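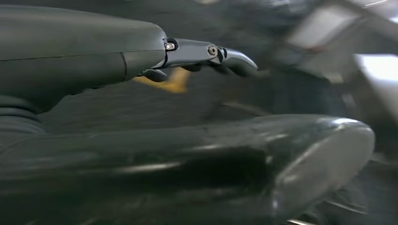 Figure 1. Jointed metal segment, gunmetal finish, with a silver screw head at each pivot.

Hullau Museum Store: Condition Survey of the Household Collection
Second progress report to the Tultus Fund
June 15, 2019
Prepared by Edin Vukčević, survey lead

1. Position at the reporting date

The household collection comprises 2544 accessioned objects. Condition records have been completed for 888 of these. The grant schedule required 400 new records in the present period and that figure has been met. A further 117 objects have been examined but their records are held back pending a decision on identification, location or ownership, and they are not included in the total above.

Work has been done in shelf order, starting with the east bays. Enamelware, kitchen tins and the smaller cleaning appliances are finished. Ceramics have been started. Textiles and upholstered furniture are not part of this grant and will need a separate application.

2. Records held back

Most of the held records concern objects with an old loan number and no matching paperwork. Chak-lun Tang is checking the loan registers against the correspondence files. The registers before the move to the present building were kept in two series, and the same number can appear in both. Where a match cannot be made, the object will be entered as undocumented and kept on its present shelf.

A smaller group consists of lids, handles and fittings stored apart from whatever they belonged to. These are being given temporary numbers with the suffix T. We do not propose to spend survey time on reuniting them, but the dimensions are being taken so that it can be tried later.

3. Method and grading

The four-grade scale set out in the first report remains in use: good, fair, poor, unacceptable. One amendment has been made. Grade 2 (fair) previously covered both light surface wear and stable old damage, and the two have different consequences for handling. Grade 2 is now divided into 2a (surface wear only) and 2b (stable damage to the body of the object). Records made before the change have been regraded from the written notes, with re-inspection where the notes were too short to decide.

Repeat grading was carried out on a sample of the enamelware by both surveyors working separately. Agreement was good for chips, rust and losses. It was poor for scuffing and for dulled finishes, where the two surveyors often differed by one grade.

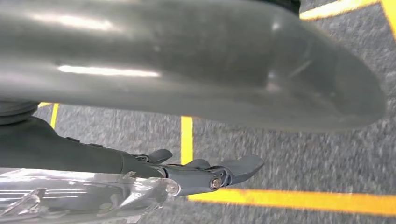

The disagreement over scuffing was traced to lighting. The store has fixed overhead fittings, and a surveyor standing on one side of the bench sees a different part of the surface lit from the one on the other side. Curved, glossy objects give the most trouble. On a smooth grey surface such as the one in Figure 2, the highlights form bright white streaks along the upper left, and the small scuffs and faint marks are much less conspicuous than the streaks. Surveyors are now asked to turn each glossy object under a hand lamp before grading it, and to write the position of any mark in words as well as on the outline drawing. The repeat test will be run again on the ceramics.

4. Database

Entries are made in Ziromo. The import of the old card index was completed in the first week of June, later than planned. The delay arose from the dimension fields, which were in inches on the cards and had been converted inconsistently in an earlier attempt. All dimensions are now held in millimetres, with the original wording kept in a notes field.

Two faults remain. Temporary numbers do not sort in sequence, and the printed labels drop the final character of long location codes. The supplier has been told of both. Labels for the west bays are being written by hand until the second fault is cured.

5. Storage materials

Replacement boxes were ordered from Yadav in three sizes. The medium and large sizes have been delivered and are in use. The small size is outstanding - the first batch had the wrong lid depth and was returned unopened beyond the top layer. No extra cost to the grant is expected.

6. Next period

Ceramics to be completed, followed by glass. The loan register check to be closed and the held records released or marked undocumented. A decision is requested from the Fund on whether unspent money under the travel heading may be moved to packing materials. Tissue and foam are being used faster than budgeted, chiefly on the ceramics, and the present stock will not last to the end of the west bays.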